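How to Make and Use a Yeast Starter for a Five-Gallon Lager

Posted Saturday, December 2, 2023

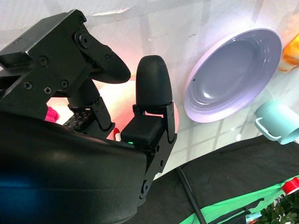 Wendy Goodall wrote in after the kegging post to ask why her lagers take three days to show any activity when her ales are going by the next morning. She pitches one pack of liquid yeast into five gallons at 50 degrees and wanted to know if she should warm the fermenter up to get it moving.

I told her to leave the temperature alone and pitch more yeast. One pack is usually fine for a mid-strength ale. A lager ferments cold and wants close to twice the cells, so you either buy two or three packs or you grow what you have in a starter.

What you need

A 2000 ml flask, or a glass jug of the same size
142 grams of light dry malt extract
1458 ml of water
A pinch of yeast nutrient
One pack of liquid lager yeast
Foil, sanitizer, and a kitchen scale
A stir plate if you own one

The water and extract together give a starter wort of about 1.036. Don't go much stronger than that. You are growing yeast here and nobody is going to drink it.

Making the starter

Start three days before brew day. Take the yeast out of the refrigerator and let it come up to room temperature while you do the rest.

Weigh the extract into a dry saucepan, add the water, and whisk until the lumps are gone. Bring it to a boil and keep it there for ten minutes. It foams up fast in the first couple of minutes, so keep the heat low until it settles. Add the nutrient with five minutes left.

Put the lid on and set the pan in a sink of cold water. When the wort is under 75 degrees, pour it into the sanitized flask. Sanitize the outside of the yeast pack and your scissors, cut it open, and pour it in. Cover the top loosely with sanitized foil. An airlock keeps air out, and at this stage you want air getting in.

On a stir plate, set the speed so there is a small dimple in the surface. I use an old Dulloson plate on the lowest setting that keeps the bar turning. Without a plate, swirl the flask every time you walk past it.

Leave it at room temperature for 24 to 36 hours. You may see a thin foam or you may see nothing at all. Check for a creamy layer on the bottom once it has been standing still for a while.

Chilling and decanting

Move the flask to the refrigerator for at least a day. The yeast drops and the liquid above it goes fairly clear. On brew day, pour off most of that liquid and leave just enough to swirl the yeast into a slurry. If you used a stir bar, hold it back with a magnet on the outside of the glass.

Pitching

Get the main batch down to 48 degrees before the yeast goes in. Aerate well, pitch the slurry, and let it rise to 50. Mine usually show foam within a day.

If the brew gets put off, the starter will keep in the refrigerator for 6 days or so. I had one sit from early July until the end of the month and made a second small starter from it before I trusted it with the Haslam helles recipe.

Next up is the diacetyl rest, and when to start raising the temperature.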